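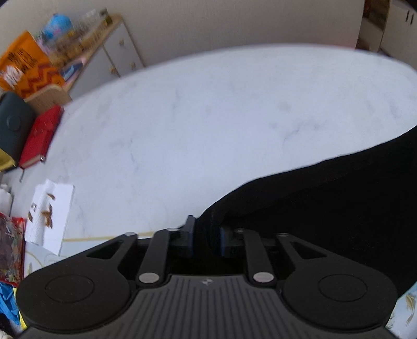 Large black item held at its edge between two blue finger pads.

Packaging Returns Technician (part-time), Brasness Depot

Reference: 556
Employer: Hustham Reuse
Location: Brasness, ground floor
Hours: 20 per week, mornings
Closing date: 24th September

Hustham Reuse collects, inspects and reissues transit packaging for food wholesalers. The Brasness depot handles crates, lidded tubs and pallet collars. The technician works at the inspection bench and reports to the shift lead.

Duties

Check returned items against the Sovo grading sheet and assign a grade from 1 to 5.
Record the item code, grade and fault type in the stock system before the item leaves the bench.
Replace hinge pins, label holders and lid clips. Items with split corners are not repaired and go to the regrind cage.
Run the tray washer, including the start-up check, detergent dosing and filter change.
Complete the monthly count for bays 200 to 351.

Requirements

Previous work in a warehouse, workshop or laundry plant.
Able to lift 35 pounds and stand for most of a shift.
Able to read a simple parts drawing and use a caliper.
Basic spreadsheet skills. Training is given on the stock system.
A forklift certificate is useful but not required.

Terms

The post is permanent after a 90-day trial period. Pay is hourly, at grade 2 of the depot scale, with paid breaks. Safety shoes and gloves are supplied. Parking is at the Wei Street gate, and the nearest bus stop is opposite.

To apply, send a resume and a short cover letter to the depot office, quoting the reference number. Applications without a reference number cannot be matched to a post. Interviews last 40 minutes and include a grading exercise at the bench.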